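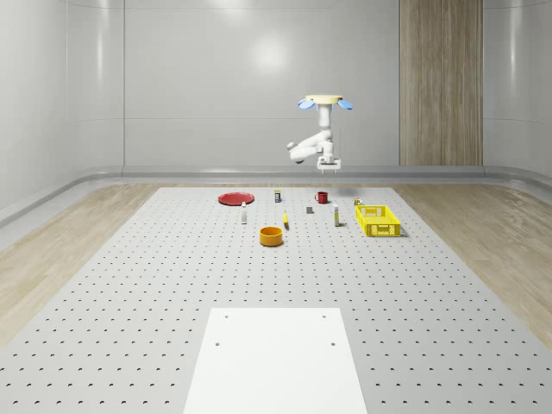 Demyd Nechyporuk reckons you can't teach anyone to estimate, that you're born with the knack or you spend your life buying too much paint. I've been arguing with him about it for years, and this chapter is my side of the argument.

Chapter 3: Near Enough
Let's start with a jar. At the Sedville school fair I guessed 300 jellybeans and the jar held 2,533, so yes, I've got form here (the wrong kind!). I'd looked at the top layer and stopped thinking. What I should've done was count one layer, work out how many layers deep the jar went, and multiply.
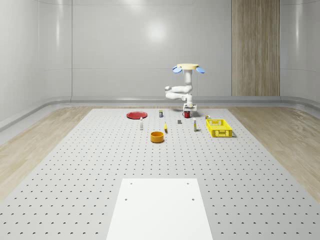
Words by Violeta Lucero
Maths checked by Pilar Olivares

You'll use that same trick all through this chapter, for crowds, tiles, bricks and the litres in your neighbour's pool. Pick a small patch, count it properly, then scale up. Keep your rounding friendly too: 58 times 31 is nearly the same job as 60 times 30, and you can do that one in the shower.

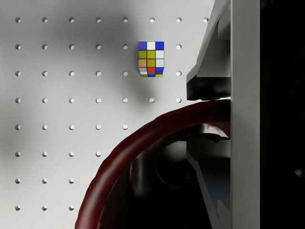 Fig. 3.1 Holes in even rows.

Grab a pencil and write down your guess before you work anything out. No rubbing it out later!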